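## 3. Stand layout and partitioning

The second part of the project concerned the temporary walls used in an indoor exhibition hall. Our group compared 2 ways of dividing a stand: rigid printed panels, supplied in the test by Planix, and hung fabric on a rail, supplied by Lesturex. The criteria were assembly time, sight lines, and how far each surface stayed readable when equipment was placed in front of it.

The area available to us was 216 square metres. Rigid panels were placed where graphics were required, and curtain was used to close off storage and cable runs. Printed graphics were kept to large curved shapes in few colours – small text was left to the handouts. White was chosen as the base colour for the panels. 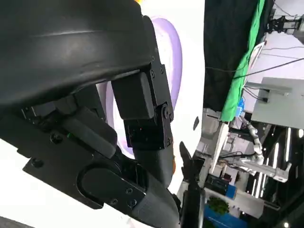
One reader of the draft objected that large shapes lose their meaning as soon as half of them is covered, and asked whether the budget for printing would have been better spent on lighting. The objection is reasonable. Our measurements did not include lighting, and the graphic was judged only from the main aisle, at standing height.

### 3.1 Results

Rigid panels took 11 minutes each to put up, including levelling. Fabric was quicker to hang but had to be straightened again after the doors were opened in the morning. Dark curtain hid stored boxes well. It also made the corner behind it difficult to work in, and a lamp had to be brought in from the Lumance store.

Cables remained a weak point in both layouts. Floor channels had been planned, but the hall plan from Tomar showed the sockets on the wrong side, and longer runs were needed.

### 3.2 Cost

Total spending on partitions was 1,402 euros, with printing the largest item. The curtain rail can be used again. The panels can be reused only if the same graphic is wanted – the print is bonded to the surface and cannot be removed without damage.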